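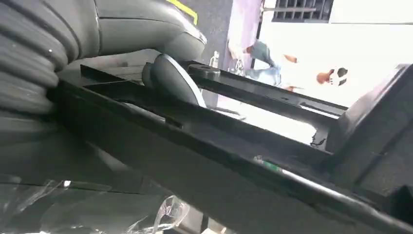

A reader wrote to us in April to say that the Livum descaler clipped to her cold water pipe had done nothing she could measure, and was she using it wrong? Probably not. Most of our mail on water conditioners runs that way, so the answers are collected on this page.

Do magnetic descalers work?

We have yet to see one that convinced us. The makers say the scale stays suspended in the water and washes through. Maybe it does in some pipes, on some days. Ask for a test in a house like yours and you usually get a customer letter.

The Simon brochure says 50 percent less scale. Less than what?

Good question. The brochure doesn't say. We asked and were sent the same brochure again.

Is a salt softener any different?

Yes. It swaps calcium and magnesium for sodium, and you can check that with a cheap test strip before and after. You pay for salt, you use water for rinsing, and somebody has to carry the bags. If you are on a low-sodium diet, talk to your doctor before drinking from a softened tap.

I was quoted $2,000 for a Brusau system. Is that fair?

Ask what is in it. Get the price of the unit, the fitting and the service plan on separate lines. One reader did this and found that more than $1,000 of her quote was the service plan, which she dropped.

Does hard water hurt you?

Not as far as we know. It is hard on kettles and shower heads. Salesmen who bring up your skin or your hair should be asked for a study - a real one, with a control group.

What about the free home test?

It's a sales visit. The drops that turn your water cloudy are reacting to ordinary minerals, and cloudy looks bad on a kitchen table. Your water supplier can tell you the hardness over the phone.

Do you recommend the Ostimgate filter jug?

For taste, if you like it. For scale in the kettle it helps a little while the cartridge is fresh. We use vinegar - 2 cups, left overnight, then rinsed well.

Last checked 16th February.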